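Gretulstead Court Residents' Association
Minutes of the January meeting
Held in the ground floor lounge, 7:00 p.m.

Present: Jabari Makori (chair), Pylyp Chornovol (minutes), residents from 11 units. Apologies were received from the Rungrueang household and from Unit 6.

1. Previous minutes
Approved with one correction. The plumber's visit in item 4 was to the east stairwell and not the west.

2. Heating
Jabari reported that Trodano has serviced both boilers and replaced the pump on the older one. The bill came to $800, which is within what was set aside. Two residents on the top floor said their radiators still come on late in the morning. Pylyp will ask Trodano to check the timer settings. Residents are asked not to adjust the valves in the hallway closets.

3. Lounge repainting and use
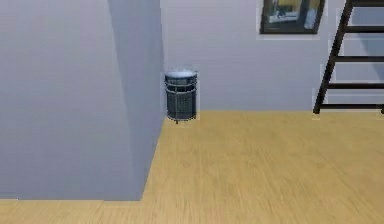 Bookings for the lounge were discussed first. The room is free to residents until 10:00 p.m. and the sign-up sheet stays by the mailboxes. A request to raise the guest limit from 54 was turned down, as the fire rules for the building set that number. On paint, most of those present wanted to keep to a pale gray on the walls, as in the rendering, with the wood floor left as it is. Unit 9 asked if baseboards could be added, noting that the big wall section in the rendering goes straight down to the floor with no trim, and that a plain edge gets scuffed by the vacuum. Jabari will get a price for baseboards as a separate item so that the painting is not held up. Stisel has quoted for paint and labor and will hold the quote for 60 days.

4. Bicycle storage
The rack by the side entrance is full and several bikes on it have flat tires and no tags. Tags will be handed out with the next newsletter. Untagged bikes will be moved to the basement at the end of the following month and kept there until claimed.

5. Parking
Visitors are still using the loading space overnight. A new sign was agreed. Unit 3 asked for the line by the dumpsters to be repainted, and this was added to the spring list.

6. Other business
The laundry room light flickers. Pylyp to report it.
A lost set of keys on a green cord is with Jabari.

Meeting closed at 8:25 p.m. The next meeting will be in March, same room and time.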